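Clarnby firm sets aside money for more hand-held grippers

Packaging firm Chaudhry is to buy 86 more hand-held grippers for its Clarnby site, with delivery planned for December. Each costs £1,208, including spare finger pads. The tools are used to record everyday handling jobs for the firm's sorting robots.

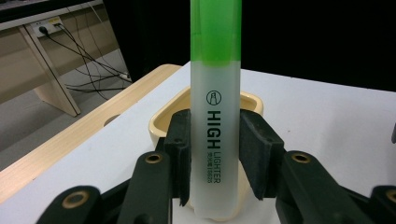

A highlighter held between the gripper's foam pads, over a small cream pot.

Purchasing manager Quentin Hoarau said the pads wear out first and will get their own budget line next year. A decision on two fixed robot arms from Tetach has been put back until the spring.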